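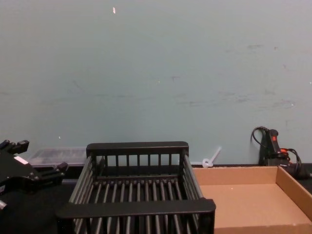 **hestesix** (Posts: 3168)

I would not buy a dish rack for tape. The bars are made for plates, and a plate is thin. A roll is wide and it will sit wherever it finds a place. Get a dowel, put the rolls on it, finished.

**trelby543** (thread starter)

Thank you, but the dowel was my first idea and I gave it up. When I need the roll in the middle, I must take off all the others first. With a rack I only reach in.
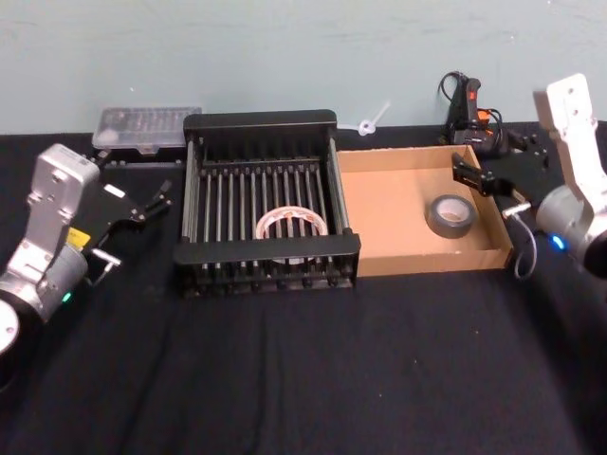 My problem is mostly the small bench. I have space for one rack and one cardboard tray, so I try to decide what lives where before I glue any label on. The packing tape lies flat between the bars now, and the duct tape is in the tray on the right. I think the duct tape can stay there, but for the packing tape I am not sure. Standing up would be nicer, as I could then see which roll is nearly used up.

**sevora_shed**

Stand them up, definitely. I have done it like this since August and my rolls pick up less dust on the sticky sides. I also disagree about the dowel – it is good for ribbon, not for heavy tape.

**hestesix**

Mine holds heavy tape very well. But all right, it is fixed to a wall, so maybe we compare different things.

**trelby543**

I rent, so no holes in the wall for me. I will try the rolls standing for 2 weeks and keep the cardboard tray beside the rack for whatever is too wide.
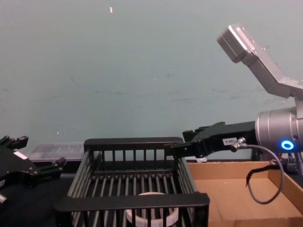

If the tray becomes soft I will change it for something stronger, but I don't want to spend money before I know the right size. Does anybody line the bottom of the rack? I worry that small things like pencils and blades fall through the gaps.

**odera**

A piece of thick card, cut to size. And please, no loose blades in there! Keep them in a closed box.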